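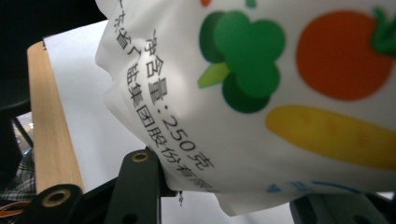

Valbona told me I'd stall it before the first cone, and she said it into the radio so the whole paddock got to hear. I'd driven 34 miles to be insulted, in my aunt's old Riviere, with the heater stuck on!

So naturally I stalled it. Twice. Then I got it rolling and took the hairpin in second, screaming the whole way (me and the engine both).

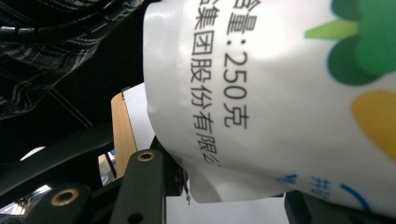 Second run

Bukola leaned in my window and said to brake later, look farther, quit strangling the wheel. I did two of those. The back end stepped out, I caught it, and I swear my heart stayed behind at cone 19. 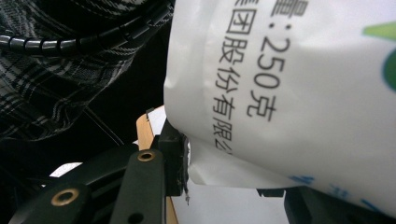

The drive home

Valbona rode with me, windows down, not saying much. Near the Drirnen exit she asked if I was coming back in September. I told her I'd already paid.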